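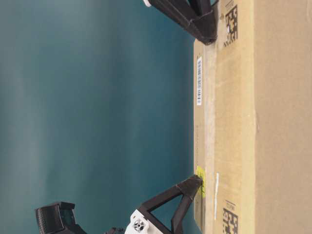

Throw the boxes out the same afternoon, Wulan Nugroho told me, or you'll be living with them by August. She was right, and I didn't listen, and I now own 59 empty cardboard boxes. I counted them in May 2023, sitting on the basement stairs with a cup of coffee and a growing sense of shame.

I should say that I love a cardboard box. I always have. A good one, with square corners and flaps that still meet in the middle, feels like money in the bank to me. You never know when you'll have to mail a lamp! (I have never mailed a lamp.) So when we moved into the house on Denormont Street I saved every single one, and then I saved the ones that came with the new stuff, and then the neighbors figured out what kind of person I was and started leaving theirs on the porch.

The trouble is that a box tells you very little once it's empty. Most of mine are covered in barcodes and those square black-and-white codes that mean a lot to a warehouse scanner and zip to me. Yellow stickers, white stickers, stickers on top of stickers. I could stand in front of one for a full minute and have no idea if it had carried books or a blender.

So I asked for help. Jytte Þrastardóttir came over with a tape measure and a fat marker, and we sorted the whole pile in one long afternoon. Her system goes by strength first and size second, which I'd never have thought of. You press the side panel with your thumb. If it pushes back, it stays. If it gives and stays given, it goes out to the recycling, and you don't get to argue about how nice the flaps are. I argued about the flaps anyway. I lost.

The Kulero boxes did well, I'll say that for them. I had 7 left over from the kitchen shelves, and every one passed. The big Vestell wardrobe carton did not, though I'd been keeping my winter coats in it and felt a little hurt on its behalf.

Then we got to labels, and this is where I learned something. I've always peeled them off. It's a nice fidgety job, good with the radio on, and a bare box looks ready for its next life. But shipping tape has a real grip, and if you get impatient and yank, it takes the brown paper skin along with it and you're left with a fuzzy, grayish stripe where a clean edge used to be. 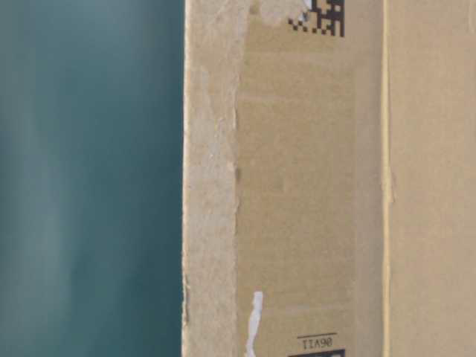 Jytte's view is that a scuffed strip like that is fine for storage and bad for mailing, especially when it's near a corner, where a box does most of its work. It's also a lousy place to put new tape. The tape sticks to the fuzz, the fuzz lets go of the box, and there goes your seam. And those stubborn little white scraps that hang on after the rest of a label has come away? Leave them. I used to go after them with a butter knife, and all I ever got was a bigger bald patch.

What I do now is cover things up. A plain sheet of paper over the old label, taped on all four sides, and a thick black line through any barcode I can't cover. It takes 2 minutes a box and the cardboard stays in one piece. If a label really has to come off, I warm it with the hair dryer on low and pull slowly, back along itself, keeping it flat to the box. Lise Gauthier uses cooking oil, but I tried that once and had a see-through spot the size of a pancake.

We ended up with 20 keepers, which fit flat behind the furnace room door, tied in bundles by size with kitchen string. I wrote the size on the edge of each one so I can read it without untying anything. The rest went out to the curb in two trips, and I only went back for one of them — a very good square one, practically perfect flaps. It's holding the Christmas lights.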